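Saturday, late, kitchen table

Finally sitting down! My feet are throbbing and I smell like marigolds and truck, but I said I'd keep this diary going through the garden season, so I will.

The plant swap at Noltwood started at eight and I was there at seven-thirty with 24 tomato seedlings in the back of the car, half of them leaning on the other half. Jytte had already taken the good table under the maple. She always does. I ended up by the gate next to Norbert Jelínek, who had brought nothing but rhubarb, all of it enormous, and kept pressing it on people who had only stopped to ask where the restroom was. I came home with 12 stalks. I don't even like rhubarb that much (crumble tomorrow, I guess, if there are oats).

What I really wanted was the blue salvia Elínborg promised me back in March, and she remembered! Three good clumps wrapped in wet newspaper. I've been fussing over that bed by the back steps all spring, trying to get it to be one soft blue instead of the circus it was last year, and this is so close to the shade in my head.
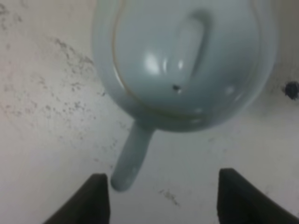

The blue I mean, with the little gold line.

I may paint the step railing to match. Mikkel thinks this is a terrible idea and told me so twice on the drive home, then fell asleep with his mouth open until Vidness.

After lunch I got two of the salvias in before the rain. The ground is still heavy down at that end and I hit the same root I hit every year, so the third one is in a bucket for now.
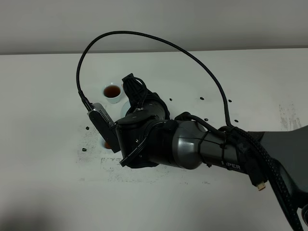
Evening

Rain stopped by six. Walked down to look at the bed and the slugs have already found it, of course. Put down the crushed eggshells I'd been saving, though Grímur swears they do nothing at all and that I should go out with a flashlight like he does. I might, but not tonight — I'm in my slippers.

Called Jytte about the bus to the Hedesex gardens in June. She has us down for two seats and wants to know if we'll bring sandwiches. I said yes to egg, no to tuna. Then we talked for an hour about her sister's fence.

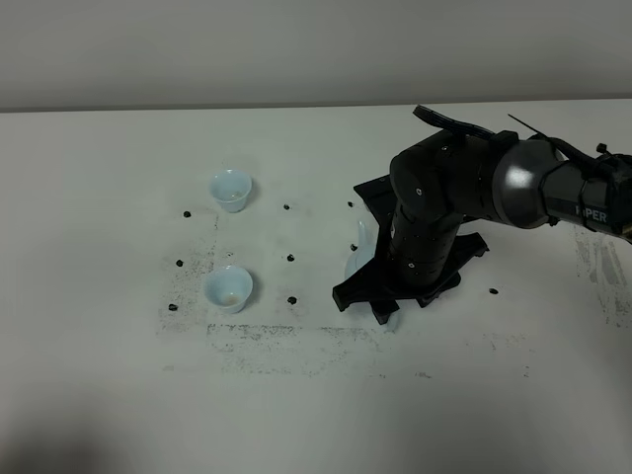 Blue teapot, blue cups.

Need to remember: oats, twine, call about the gutter, and give Norbert his crate back before he comes over with more rhubarb. The last salvia goes in tomorrow if it's dry.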